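Trenduvis hand gripper, replacement finger set and care kit

Product code 776-Y
Maker: Bolemberg
Sold by: Ovov, spare parts and service
In the set: two yellow fingers, two pins, four screws with black finish, one hex key, one cleaning brush
Price: 75 euros, shipping is calculated at checkout

About this set

The fingers of the hand gripper are the part which wears first. They are soft at the tip, and after many closings the inner side becomes smooth and starts to slip on thin fabric. With this set you can change both fingers at your own table with the tool that comes in the bag. You do not need to send the gripper to us.

Please change always the two fingers together. A new finger against an old one closes a little crooked, and the cloth is then held only at one corner.

When to change

We recommend to check the fingers every 900 closings if you work with clothes and bedding. For hard objects like cups and boxes you can wait longer. Hold the gripper against a lamp and close it slowly. If light comes through between the tips when they are fully closed, the set is finished. Small cuts on the outer side are not important.

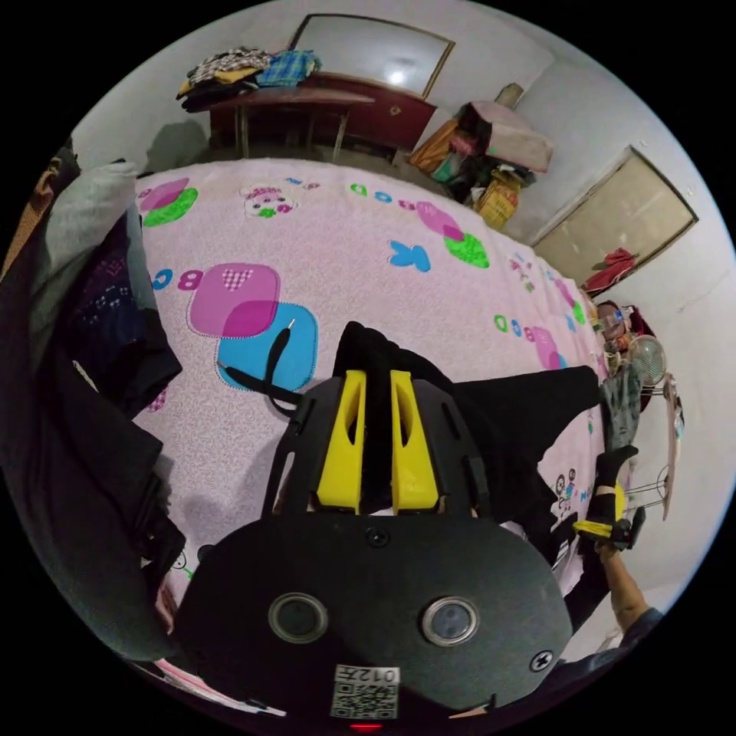
Cotton leaves a fine dust in the slots of the fingers and in the open sides of the frame. Take it out with the brush in the bag at the end of every working day. Compressed air is not good here, it pushes the dust deeper to the guide. If you fold towels or fleece, do the brushing also at the middle of the day.

How to mount

Switch off the gripper and wait until the indicator light is out. Open the fingers by hand to the end position. Loosen the two screws at the foot of each finger, pull out the pin and lift the finger straight up. Clean the seat with a dry cloth. Put the new finger in, then the pin, then the screws, first only lightly. Close the gripper once by hand so that the two tips find each other, and only after this tighten the screws. The whole work takes 10 minutes.

Do not use glue on the threads. Do not open the screws of the round plate, they hold the lens cover and have nothing to do with the fingers.

Care of the lenses

Wipe the lenses with a dry microfiber cloth. Alcohol makes the cover cloudy with time. The sticker with the code must stay clean and readable, our service asks for the number on it when you order parts. If it is damaged, write to us before you remove it and we will send a new one with the same number.

Fits to

Trenduvis hand gripper, all versions with black frame. It does not fit to the first version with the Mujić frame, which has a wider foot. For that one please ask for code 776-M, in stock again from March.

Questions and returns

Unused sets can be returned in the closed bag. For technical questions write to Snežana Stan at the service desk and include the number of your gripper and, if possible, the number of closings from the counter menu.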